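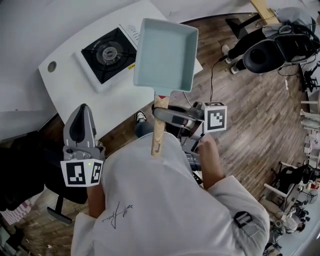 Households ought to be able to keep a good pan for as long as the metal is sound, Nusrat Mohmand said at the launch of the Pisteo cookware renewal service, and most would do so if a repair cost less than a replacement.

Print this page | E-mail this page

2024-06-05

PISTEO OPENS COOKWARE RENEWAL SERVICE IN BRERKUTMONT

Pisteo has opened a permanent renewal service for domestic frying pans, saucepans and baking trays at its Brerkutmont works. The service accepts worn or damaged cookware from members of the public, assesses it without charge and returns it re-coated, re-handled or flattened as required.

The opening follows a trial held throughout May, during which 483 items were handed in at two collection points in the town. Worn non-stick surfaces were the most common fault, followed by loose handles and warped bases. Items that could not be repaired were sent for metal recycling with the agreement of their owners.

The Brerkutmont works has capacity for 600 items a month. Standard repairs will be completed within two weeks of receipt. Customers will be given a written price before any work is carried out, and may decline it and collect their cookware at no cost.

Mohmand told guests that the trial had changed her view of what people value in a kitchen. She had expected costly copper and cast iron, she said, and was instead handed a great many small omelette pans of no particular make, several of them in use by the same family for many years.

"People know exactly how long an egg takes in their own pan," she added. "They do not want to learn that again with a new one."

Replacement handles will be supplied in beech and in heat-resistant resin under the Fladance name. Fladance handles are fixed with two screws and may be changed at home with an ordinary screwdriver. They will be sold separately from the autumn, together with a printed fitting guide.

The service does not at present cover pressure cookers, electric appliances, enamelled ware with chips to the inner surface, or glass. Cookware should be clean and free of food when handed in. Lids should be left at home unless they are themselves in need of repair.

Both collection points used in the trial will remain open. Pisteo will also accept items by post from customers outside Brerkutmont, who are asked to complete the request form before sending anything. Return postage is charged at cost and is shown on the written estimate.

ENDS

Notes to editors

Pisteo re-coats and repairs cooking equipment for bakeries, schools and canteens. The renewal service is its first for private households.

Interviews and visits to the works may be arranged through the Pisteo press office.

Print this page | E-mail this page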